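Stop Designing Packages for the Shelf

Last updated: Jun 10, 2018

Most packaging is designed for the three seconds a shopper spends looking at it in a store. I think that's the wrong thing to design for. A box or a book may sit in a house for years, and it should be made for the table and the cupboard first.

I started thinking about this in September, when I cleared out my mother's study. She kept nearly 300 books and boxes in one small room. The loud ones all looked alike. Gold foil, starbursts, a claim in every corner. I had to pick each one up to find out what it was. The quiet ones I could name from the doorway.

Designers will say that a plain cover doesn't sell. Lotte Schouten, who taught me layout years ago, still says it. She worked on a tea line for Bárány that had 23 separate pieces of text on the front of the tin. It sold well, and I believe her. But I owned one of those tins, and I moved the tea into a jar within a week so I wouldn't have to look at it.

What I'd ask for is simple. Use one strong color and leave a good part of the front empty. Put the name where the eye can find it and make it large. If there has to be decoration, keep it in a small area and keep it fine.
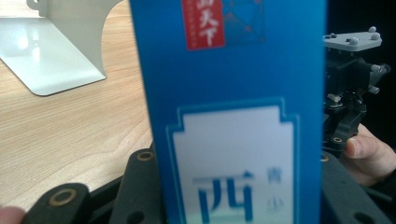 I don't read Chinese, and it makes no difference to the argument. A deep blue with one red label is something I can find again from across a room. The big character does its job even for a person who can't pronounce it. Plenty of covers in my own language can't manage that.

It would cost companies very little. Ink isn't the expense, and neither is empty space. The expense is the meeting where 2 departments both want their line on the front, and the answer to that meeting should be no more often than it is.

Comments

pell_r: I peel the labels off everything. Problem solved.

Marguerite: Try running a shop with 700 plain boxes and see how customers like it.

oldtypesetter: Agree about the empty space. Clients always want to fill it.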